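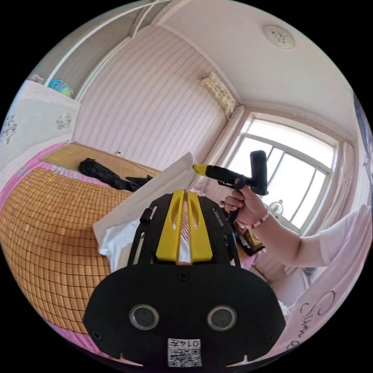 So what did I do with my one free Saturday-feeling morning before Christmas? I sat on the kitchen floor and finally wrote my cards, all 22 of them.

24 Dec 2022

Far too late to post, I know. The last posting date sailed past while I was still arguing with Jamatex over the curtains (wrong length, second time!). So it's hand delivery for the street and grovelling phone calls for everyone else. Bhavana got hers through the door before lunch and sent me a message with six kisses, so I think I'm forgiven for the business with the casserole dish.

Korkor rang at three. She's decided to walk the coast path next year, the whole lot, and wants me to come. I said I get puffed going up to the library - she said that was the point. I've said maybe. We talked for so long that my tea went cold and I had to start again on the sprouts.

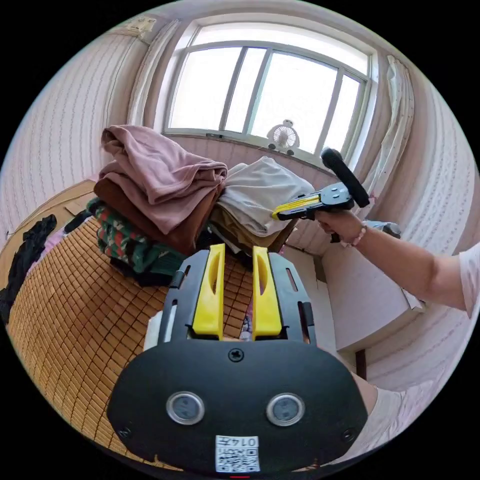

Still to do tonight

Peel the potatoes and leave them in water. Find the good tablecloth, which I last saw in November. Ring Selorm and ask if he's bringing the trifle or just talking about it. Bed by eleven, if I can stop eating the mince pies.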